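FOR IMMEDIATE RELEASE
May 9, 2025

Killey Street Supper Club Opens Its Doors for a Second Season, and We're Hungry Already

Hi, it's Birdie Kincaid, and I'm so happy to finally send this out. The Ostuvell Supper Club is coming back in August, with a bigger kitchen, a longer menu and (hooray!) chairs that match. If you came last year and sat on a piano stool, thank you for your patience, and please come again.

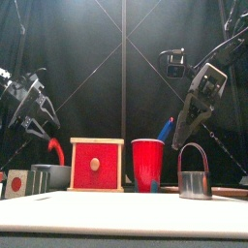
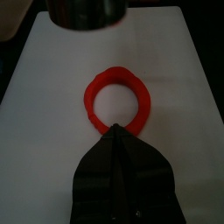
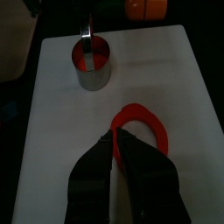 For anybody new to us, we're a neighborhood dinner series on Killey Street. Once a week through the month we set the long tables, one cook takes over the menu, and everybody eats the same thing at the same time. Last season we served 57 people on our busiest night, which was wonderful and also a little scary, so this year we're going with two seatings and smaller groups at each one.

We have 4 cooks signed up and I could talk about them all day. Zawadi Mwakalinga opens the season with coconut fish stew, rice and a tamarind drink she's been tinkering with since the winter. Emmanuel Kirui has the second week and he's grilling, so expect smoke, greens and plenty of corn. Jonalyn Estrella is doing her grandmother's chicken adobo, plus a purple yam dessert I've already tasted twice. Mwanahawa Kashindye closes things out with flatbreads and slow-cooked beans, and if you think beans sound plain, you haven't had hers!

"I cook this stew at home for my brothers, and they never say thank you," Zawadi told me when we were planning the menu. "I'm looking forward to strangers. Strangers are polite."

Tickets are $22 a seat and that covers 3 courses, tea or coffee, and a jar of something to take home (pickles the first two weeks, jam after that). Kids under five eat free if they share a plate with a grown-up. We can do vegetarian plates every week, but please tell us when you book, not when you sit down. Emmanuel in particular has asked me to put that in writing.

Bread comes from Potgieter Bakery around the corner, same as last year. They've also offered us their walk-in cooler on dinner days, so there will be real ice cream this time and I won't be running down the block with melting tubs. Jallix Printing is making the menus, and each cook is writing a recipe on the back of theirs. Jonalyn says hers will leave one thing out. I'm working on her.

Doors open at 5:30 for the first seating and 7:45 for the second. There's street parking, though it fills up fast, and the bike rack is by the side entrance. The ramp is at that entrance too, so use that door if you're bringing a stroller or a wheelchair and somebody will get you settled.

Local reporters and food writers are welcome at either seating. Let me know which week you'd like and I'll save you a spot near the kitchen, where you can talk to the cooks once the plates are out. Please don't try before then!

Media contact: Birdie Kincaid, Ostuvell Supper Club, Killey Street
Interviews with all of our cooks available on request.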